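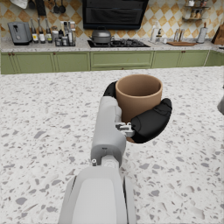
Home | Features | Reviews | Tutorials | Forum | Archive

Search this site Go

Print this article E-mail to a friend

The Spreadsheet That Learned Some Manners

May 5, 2020

I love a messy workbook. Give me a file with 54 tabs, three of them called "Final," and a macro button that somebody has stretched across six columns, and I'm happy for an entire afternoon. So when the parts department at Gamport asked whether I'd like to follow the rebuilding of their ordering workbook for this magazine, I said yes before I'd finished reading the message.

Gamport sells replacement parts for pumps and small compressors. For years the whole ordering side of the business has lived in one Excel file, known in the building as Piston. It began as a price list. Then it grew a stock sheet, a customer sheet, a returns sheet, and a remarkable thing called "Temp2" that fed numbers into nearly everything else.

By the time I saw it, Piston had 844 named ranges. I'm going to say that again in case you skimmed it – 844 named ranges! Plenty of them pointed to cells that had been deleted long ago, so the Name Manager was a long gray column of #REF! errors with a few survivors mixed in. If you've never opened the Name Manager in an old workbook of your own, go and do it tonight. It's on the Formulas tab, and it's like lifting up a floorboard.

The first week was all reading

The Gamport team is small, and none of them would call themselves programmers. They'd picked up formulas the way most of us do, by copying one that worked and changing the bits that looked changeable. Their plan for the first week was simply to read the file and write down what each sheet was for, in plain words, on a new tab at the front.

I thought this would be dull and I was completely wrong. Every sheet had a story in it. There was a discount table for a customer who had closed the account years back. There was a hidden column that multiplied everything by 1, left over from a currency conversion that had been switched off in the laziest possible way. And there was Temp2, which everyone was afraid of, and which was doing one useful job (matching part codes to suppliers) in a very long-winded fashion.

The matching formula was a nested IF that went on for 460 characters. It checked the first letter of the code, then the second, then whether there was a dash, and then it started over for the codes that had come in from Cruzado, a supplier with its own numbering. I have a soft spot for formulas like this. Somebody sat there and closed all those parentheses by hand!

They replaced it with a two-column table and a lookup. The new formula fits on one line with room to spare, and when Cruzado adds a new prefix, somebody types one row into the table and goes back to work. I watched it recalculate down the sheet for the first time and may have clapped.

Tables, at last

If I could get every reader to change one habit, it would be this one: select your data, press Ctrl+T, and give the table a proper name. Gamport did it to the stock sheet on a quiet morning and it cleared up more trouble than anything else in the project. Ranges that used to stop at row 500 now stretched by themselves. Charts picked up new lines. Formulas that had read like license plates turned into things a person could say out loud, such as quantity times unit price.

There were a few bumps. Merged cells had to go, all of them, and there was real grief over a merged title row in dark orange that had been in the file since the beginning. Subtotals typed into the middle of the data had to come out too. A pivot table does that job better anyway, and once the sales desk had been shown how to drag a field from rows to columns they were off – they had built a report by region before lunch and another by supplier after it.

A word about the macros

Piston had its share of recorded macros, full of Select and Scroll lines, happily recreating every wobble of somebody's mouse. The one that printed the daily picking list took long enough that people would start it and walk away.

The team cut out the selecting, turned off screen updating while the code ran, and read the stock table into an array in one go instead of touching it cell by cell. I asked them to time it over 100 orders, before and after, and the new version was done while I was still looking for the stopwatch on my phone. None of this is advanced. It's in every decent book on VBA, usually in the chapter people skip to get to user forms.

Speaking of which, they did want a user form. Of course they did! It has a drop-down for the supplier, a box for the code, and a big Add button, and it writes to the bottom of the table and clears itself for the next entry. The code behind it is short enough to read on one screen.

What's still to do

The customer sheet hasn't been touched. It gets its addresses from Ivine, an old contacts program that exports everything as one long text string with semicolons in it, and some of the addresses have semicolons of their own. Power Query should be able to deal with most of that, and the team has set June aside for it. I've asked to sit in.

Temp2 is still there too, by the way. Its formulas are gone and nothing points to it anymore, but they've kept the empty tab at the far right-hand end and colored it orange, to match the old title row.

Print this article E-mail to a friend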